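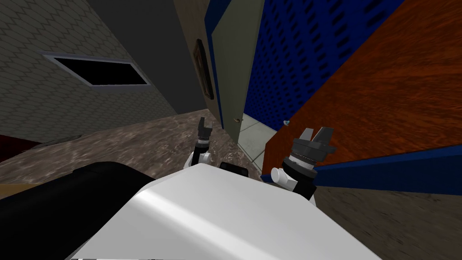

Parts counter person, motorcycles and scooters — Purton

Radlow Cycle Parts needs someone for the counter, four days a week, starting in March. We stock over 3,000 lines, from brake pads to a colour of touch-up paint that Lona stopped using before most of its riders were born.

You'll look up part numbers, pack mail orders and explain, kindly, that "the blue one" isn't a model. Knowing your way around a carburetor helps. So does reading a microfiche without sighing.

We'd like 2 years in parts or a workshop, and a motorcycle licence if you have one. Scooter riders are welcome and will be teased at the normal rate.

Pay is by the hour and depends on experience. Staff get parts at cost, a perk that tends to cost staff a fair bit. The heater in the back room works on high or not at all.

To apply, drop a resumé at the counter before 4 p.m. and tell us what you ride and what's currently wrong with it. Applications close at the end of January.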